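**Progress report to the Satberg Fund, license access strand**
27th April

The grant covers help for residents of Zukden county who are applying for a first driver's license or replacing a lapsed one, with most of the effort going to applicants who hold foreign identity papers. This report covers work since the February submission. Spending is within the approved budget lines, and one transfer is requested at the end.

## Intake

1229 people contacted the service in the period. Most inquiries were closed at first contact with a document checklist or a referral to the county licensing office. A case file was opened for 166 applicants whose papers did not meet the checklist as published. The usual faults were:

- a name spelled differently on the passport and the lease
- proof of address older than the office accepts
- a foreign license with no certified translation
- a consular card issued before the current format

Address problems take the least work. A utility account letter normally settles them within one visit. Name mismatches are slower, as the counter clerk has no authority to accept an affidavit and the file goes to the state review desk. We have asked the office to let clerks accept affidavits for single-letter differences and accent marks. The request is with their legal section and has no decision date.

## Written test support

Classes are held at two sites, Vavolero and the Sastry branch library. The course runs for six sessions and follows the state handbook chapter by chapter. The Spanish and Vietnamese handouts were revised after the change to the right-of-way questions. The Arabic handout still follows the old wording and should not be given out without the correction sheet.

Attendance at Sastry fell when the evening bus was rerouted. The late class was moved forward by one hour and the numbers recovered in part. We do not propose a third site in this grant year.

## Office coordination

The licensing office now holds a block of 13 appointments a week for referred applicants. Unused slots return to the public calendar at noon on the day before. The block has shortened the wait for a first appointment, though not the time spent in review afterward, where files can sit for up to six weeks. Review times are outside the control of the county office, and milestone 4 should be read with that in mind.

The data-sharing terms were signed without change. Case files hold no immigration status field, and copies of identity papers are destroyed when a file closes. 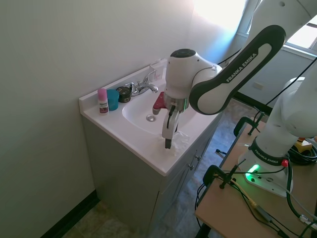 Skarphéðinn Gunnlaugsson replied to the draft of this report that milestone 4 should be split, with one date for the county appointment and another for the state decision, so that a delay at the review desk does not show as a missed target for the classes. We agree, and the revised milestone table will use both dates.

## Open items

1. Affidavit rule for minor name differences: awaiting the legal section.
2. Arabic handout: translator booked, proof not yet received.
3. Transfer from travel to translation: the Fund's approval is requested. The total is unchanged.
4. Exit survey: the form is ready. Collection starts with the next Vavolero course.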